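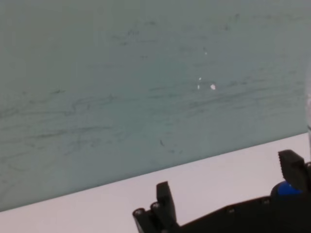

Superficie de tono verde azulado pálido con marcas grisáceas.

Omia Anuncios: ficha del conjunto de datos

Resumen
Omia Anuncios reúne textos de ofertas de venta y alquiler de vivienda publicadas en Stembridge, Matar y Stulton. El conjunto contiene 600 anuncios, divididos en 18 archivos, y está destinado al estudio de la redacción inmobiliaria y a la extracción automática de características.

Contenido
Cada registro corresponde a un anuncio e incluye los siguientes campos:
id_anuncio: identificador interno, sin relación con el del portal de origen
localidad: Stembridge, Matar o Stulton
operacion: venta o alquiler
precio: importe en la moneda del anuncio
superficie: metros cuadrados declarados por el anunciante
texto: descripción íntegra, salvo los datos de contacto

El campo superficie recoge lo declarado – útil o construida – y no se ha contrastado con el registro. Cuando el anuncio no indica precio, el campo queda vacío; no debe interpretarse como cero.

Procedencia y depuración
Los textos fueron cedidos por las agencias anunciantes. Se retiraron teléfonos, direcciones de correo y números de portal. Los anuncios repetidos en un plazo de 15 días se fusionaron en un solo registro, conservando el último precio.

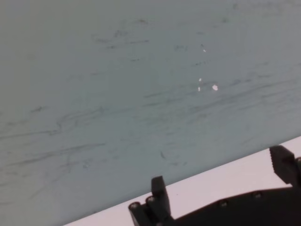

Stulton: en nuestros alquileres, el precio publicado incluye a veces los gastos de comunidad y a veces no. ¿Podría añadirse un campo que lo indique?

La observación queda recogida. El campo gastos_incluidos figurará en la próxima versión, con los valores sí, no y sin datos. Hasta entonces se desaconseja comparar alquileres entre localidades.

Limitaciones
Los anuncios de Matar proceden de 6 agencias y su estilo es más uniforme que el del resto. No se incluyen locales, garajes ni terrenos.

Condiciones de uso
Se autoriza el uso para investigación y docencia, citando el nombre del conjunto y la versión empleada. La redistribución de los textos completos requiere permiso escrito de Omia.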